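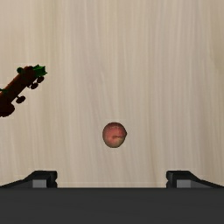 Week 9: wood grain, or why your shelf cupped

Okay, so last time I got through maybe half of what I wanted on how boards move. Picking up there. Wood swells and shrinks a lot across the grain and hardly at all along it. If you remember one line from me in March, make it that one!

Flat-sawn boards show wide arches on the face, and they cup. Quarter-sawn boards show straight lines, stay flatter, and cost more (Hongjun Jin asked how much more – it depends on the yard, so call first).
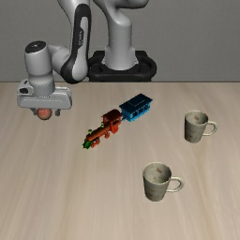 Finish both faces. I skipped the underside on my first desk and it was a potato chip by spring. And leave slotted holes for the screws, please, so the top can slide a little.

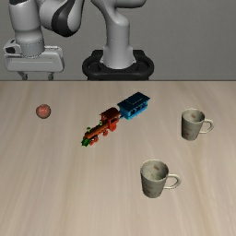
Pale wood top with soft streaks, mostly back to front.

For next week: read the Petersen handout, pages 191 to 252, and bring one offcut with the end grain sanded clean. Pine is fine. Ute has spare sandpaper if you're out.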